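Bangate Builders Forum > Learning from demonstration > Collecting data

Folding demos from a real bedroom: keep the messy ones or throw them out?

Posted by Marietjie Oosthuizen, 6th February

We're collecting two-handed laundry demos with handheld grippers, one in each hand, wide lens on each. No robot in the room, only people folding clothes the way a robot might if it had a mother. The policy is meant to run on a Skorkow arm pair later.

So far we have 1707 episodes. I'd call 700 of them clean: pick up the garment, fold it, put it on a pile, let go. The rest contain second grasps, dropped sleeves, changes of heart, and long spells where the person seems to be thinking about lunch.

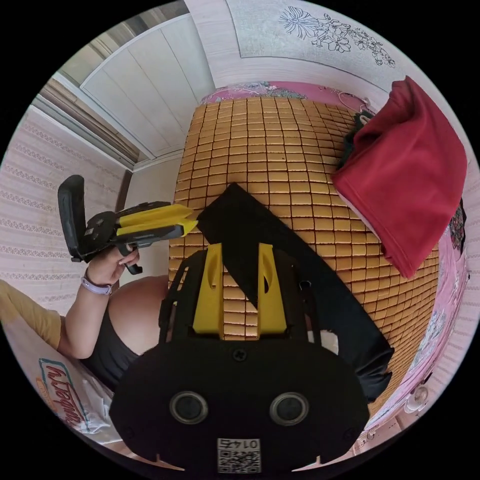

Black strip between the fingers, second gripper at the left.

Long thin pieces are the worst. Shirts have corners, and corners give people ideas. A strip gets picked up at some arbitrary point, and everyone picks a different arbitrary point. My folders have a style each, and I suspect the model will average them into a style that belongs to no one and folds nothing.

The other headache is the bed. I was told a plain table would be simpler, and I'm sure it would be, but people fold on beds. The mat we work on is a grid of little tan tiles, which gives tracking plenty to hold on to and possibly gives the model a firm belief that clothing lives on tiles. Finished piles and clothes that haven't been touched yet also end up on the same surface.

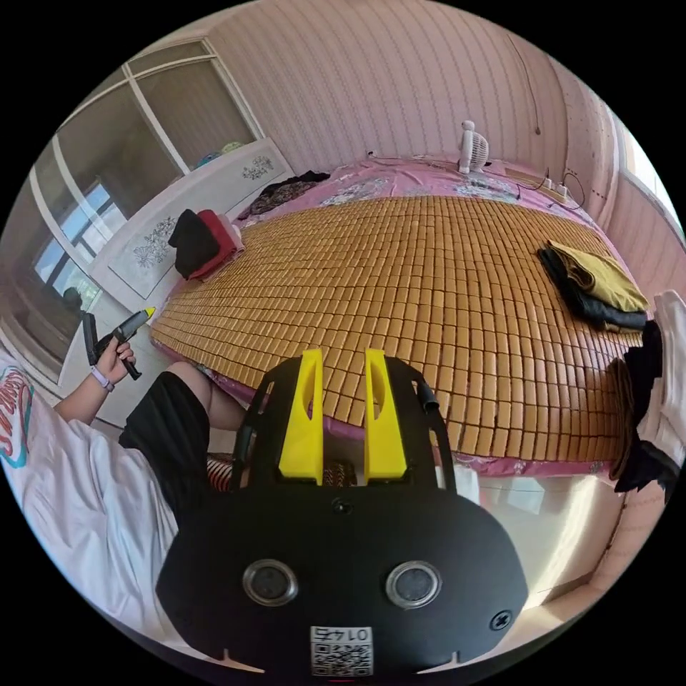 What I've tried

Training on the clean episodes only. In playback tests the policy does a lovely first fold. If the cloth slips, it carries on folding air with great confidence.

Training on everything. It recovers from slips now, and also hesitates for no reason, which I assume it learned from us.

So: do I keep the messy ones, trim them, or start over with stricter rules? I have the room for one more week and would prefer not to spend it all folding.

Sibusiso Lekota

Keep them, but stop treating "messy" as one thing. You've got at least two kinds in there. A missed grasp followed by a good one is the most useful footage you own. A person holding a sleeve and staring into the distance is worth nothing, and the model will copy it faithfully.

What worked for us on a towel set, in this order:

1. Mark the start and end of every attempt inside an episode. One episode can hold several.

2. Cut any pause longer than you'd want to watch a robot make. We trimmed at both ends of the pause and left a short piece in the middle so the motion didn't jump. Check the joins by eye, on a good screen, before lunch.

3. Tag recoveries and sample them a bit more often in training. A bit. We overdid it and got a policy that dropped towels so it could pick them up again.

4. For the strips, agree on a grasp rule. Ours was "an end first, then slide to the middle." Any rule will do as long as your folders can repeat it when they're bored. Rerecord only those.

On the bed: change what's under the clothes halfway through the week. A plain sheet over the mat is enough to find out whether the model cares about tiles. Hold a few bedding setups out of training altogether and test on them. Move the finished pile too, or it'll learn that laundry is done when something is stacked on the right.

Don't start over. You'll get different mistakes and fewer of them labeled.

tandadden_11

just use a table. we did 7 shirts on a table and it was fine

Cele

The table is fine if the robot will be working at a table. A mattress gives when you press on it, so people come in lower and push harder than they would on wood. Mix the two without saying which is which and the model gets told two different heights for the same grasp. If you do add table sessions, record the surface with each episode.

Also check your sync between the left and right grippers before you blame your folders. Ours drifted over long sessions, and in the replay it looked exactly like indecision. I had a talk with someone about focus in August and I still owe her an apology.

Marietjie Oosthuizen

Checked the sync. It drifts. I have some apologies of my own to make, and a plain sheet is going on the bed on Monday. Marking Sibusiso's as accepted, though the towel-dropping policy sounds like better company than mine.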